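How I Set Up a Cork Work Surface for Small Parts

I've been through a lot of table toppers, and cork is the one I keep coming back to. It's quiet, it grips a little, and small pieces don't skate off when you bump the table (I bump the table a lot!). Mine is a Jerketti sheet, cut to fit with a plain utility knife.

Start by letting the sheet lie flat for 24 hours. I skipped this my first time and fought curled corners until February. Then wipe the board underneath, spread a thin coat of glue, and press from the middle out. Stack some heavy books on top and go do something else.

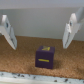
For the front I like a white edge strip. Cut it a hair long and sand it back, so you don't end up with a gap at the corner like I did. It does show every speck, so if that bugs you, pick a darker one.

Next up is deciding where everything lives, and I'd do that before you screw anything down!

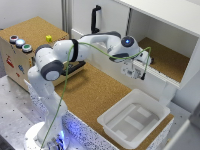
3 min read

I keep a white tray with sloped sides right on the cork, near the open shelf cabinet. Sloped is great for little stuff – you can just slide a cube up the side with a fingertip. The wooden box with the push buttons stays well away from the tray, and I put cork on top of that too, with leftovers from the same sheet.

To clean it, use a barely damp cloth and a soft brush for crumbs. Don't soak it. If a spot gets shiny, two or three light passes with fine sandpaper will bring the texture back.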